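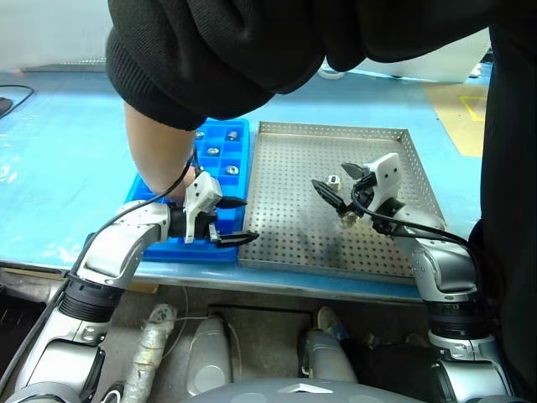 How long does it take to teach a two-armed robot a new sorting job by remote control? At Brurko it takes 165 demonstrations, which one operator can record in 2 shifts.

The parts supplier said on November 21, 2025 that it has started teaching its robots to move small metal fittings between trays. An operator steers both arms from a separate station and opens and closes the grippers with a pair of hand controls. Each run is saved and later used to train the software that will do the job without an operator.

The control station comes from Nornadura. Brurko began testing it in August with larger parts and moved on to fittings this fall.

"Small round parts roll, and the fingers have to come in low," said Khang Triệu, who leads the training work at Brurko. "If you rush, you get a bad run and you throw it out." Of the first 70 runs, 6 were thrown out.

A person works at the table during recording, setting out parts and clearing the trays between runs. The arms stay under the operator's control and move at reduced speed while anyone is within reach.

Brurko makes fittings for Jastex and two smaller customers. Sorting is now done by hand at the end of each batch. The company has not set a date for running the job without an operator and would not say what the project costs.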